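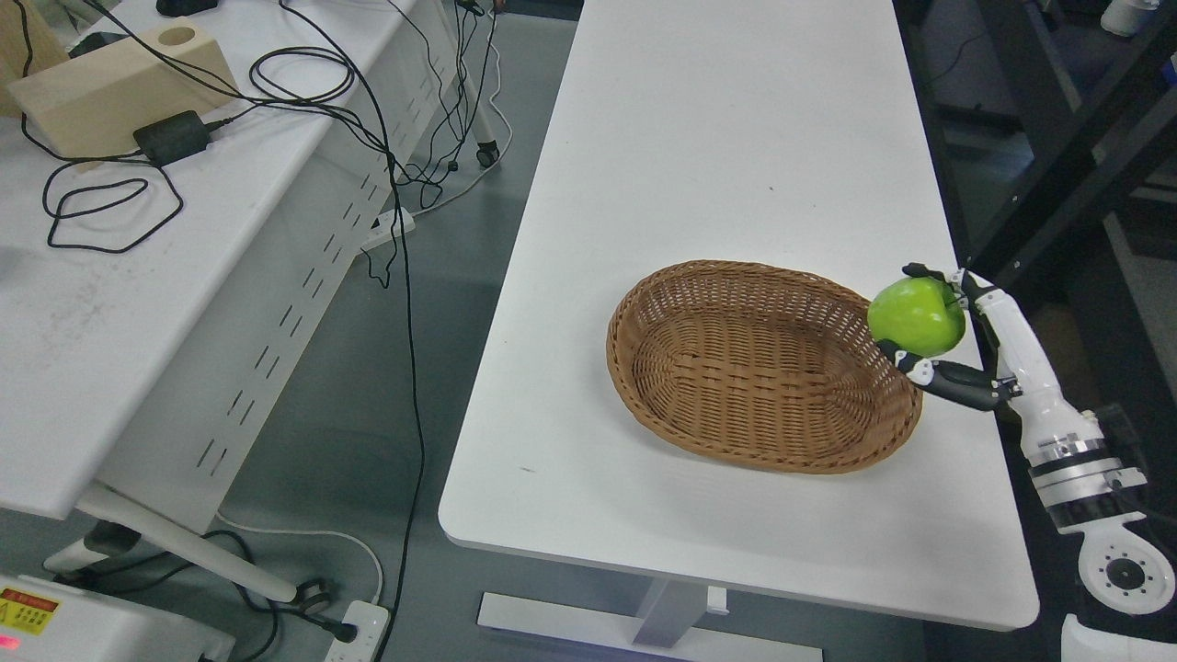 Section 4. Visitor demonstration: fruit transfer

This section covers the pick-and-place demonstration given on open days at the Nolton site. It assumes that the arm and hand have been started and homed as described in Section 2. Revision 2020-04-30, P. Guerra.

4.1 Preparing the stations

1. Place the empty basket on the white table, long side parallel to the table edge.
2. Set out the fruit on the shelf tray. Leave clear space around each apple — the Dewan grasp routine rejects targets that touch.
3. Load program 366 and select the green apple as the first target.
4. Run the cycle once at reduced speed before visitors enter.

Note: Small fruit may stay on the tray as clutter. Do not select strawberries as targets.
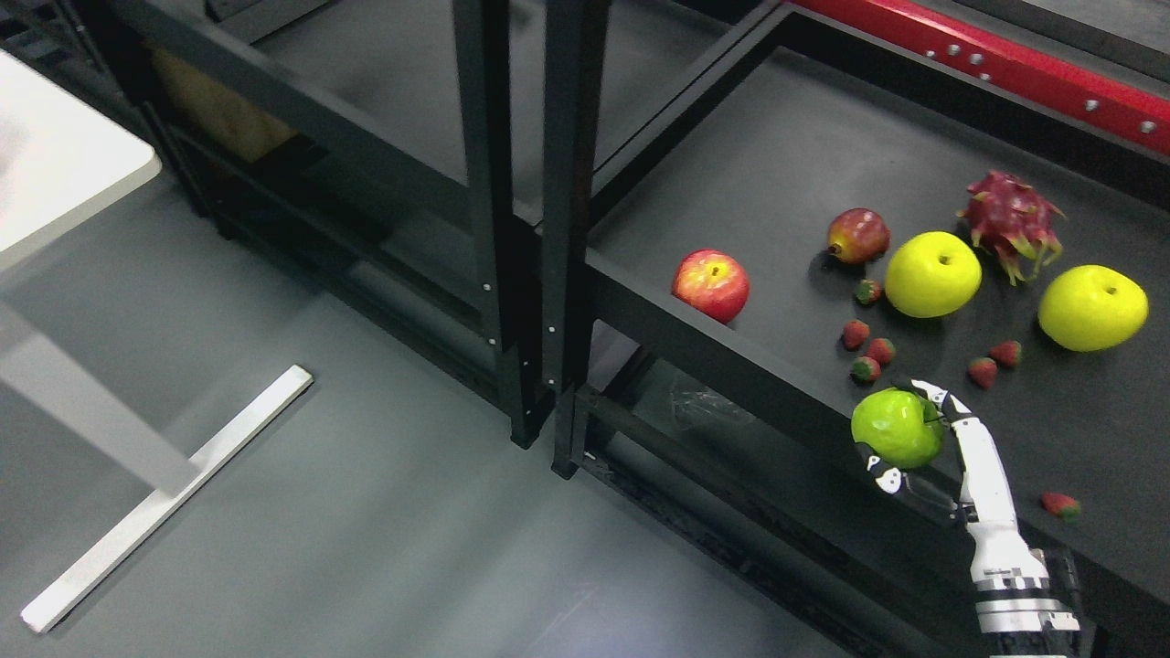

Figure 4-2. Hand closed on the green apple at the tray.

4.2 Running the demonstration

1. Bring visitors to the marked line. Admit no more than 15 at a time.
2. Announce the start, then press RUN on the operator panel.
3. Keep one hand near the stop button during the whole cycle. A full cycle takes roughly 15 seconds.
4. When the hand reaches the basket, wait for the release tone before speaking to the group.
5. Check that the apple is inside the rim. If it is not, press HOLD and place it by hand.

CAUTION: Do not reach into the basket while the RUN lamp is lit. The arm may return to the tray without warning.
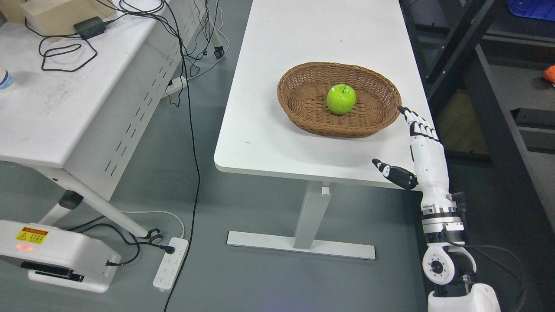 Photo: Drillereck Automation / P. Guerra

4.3 Between groups

1. Press HOLD and wait for the arm to stop.
2. Return the apple to the tray, stem up.
3. Inspect the fingertips for juice or skin. Wipe with a damp cloth — no solvent.
4. Replace any bruised fruit. Soft fruit changes the grip reading and can trigger fault 2.

Note: The Tollcombe unit uses an older panel. On that unit HOLD is labeled PAUSE.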